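**Siregar declares victory in Grutard mayor's race with ballots still uncounted**

December 10, 2020

Hafiz Siregar says he is the next mayor of Grutard. The county clerk has not said so yet, and on Wednesday's numbers alone it is easy to see why.

Siregar leads Chrysanthi Raptis by 49 votes in the runoff. Still to be counted are 70 mail ballots from the Bilen precincts, set aside over signature questions, and voters have until the end of next week to fix them. Raptis would need nearly all of them to be accepted and to break her way. That is a long shot, but it is also the kind of math that usually keeps a candidate from ordering a podium.

"The people have spoken clearly," Siregar told supporters. A margin of 49 is many things — clear is a stretch.

His speech leaned on the promise that carried him through September: a 2 percent lodging tax, charged to overnight visitors, that he says will repair the Provach Road bridge without costing residents a cent. He has yet to publish a revenue estimate. Asked for one again, his campaign manager, Alvar Wikström, said the figures were "being finalized," the same words he used before the first round.

Vasiliki Vasilakis, who finished third and endorsed neither candidate, pointed out that the town has only 40 guest rooms on its books. "Show me the year when those are full," she said. "Then show me the bridge."

Raptis has not conceded. Her own plan, to borrow for the bridge and pay it back from savings in the parks budget, has not been costed in public either, and her campaign did not answer questions about which parks would see less money.

County clerk Zoi Theodorakopoulos said her office would certify the result once the Bilen ballots are settled. A recount is automatic if the final gap drops below 40 votes. Siregar, meanwhile, has named a transition team and says it will start meeting right away.

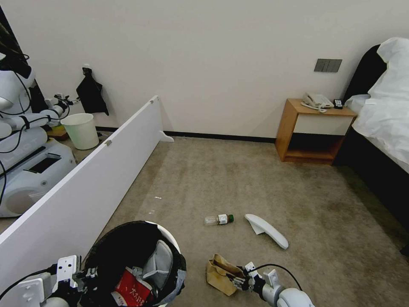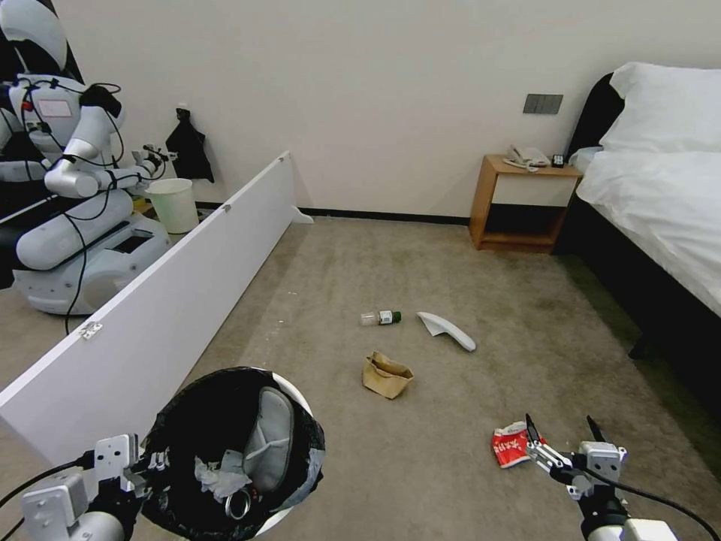 *Carpeted room with a lined trash bin. Visitors' overnight stays would be taxed under the Siregar plan.*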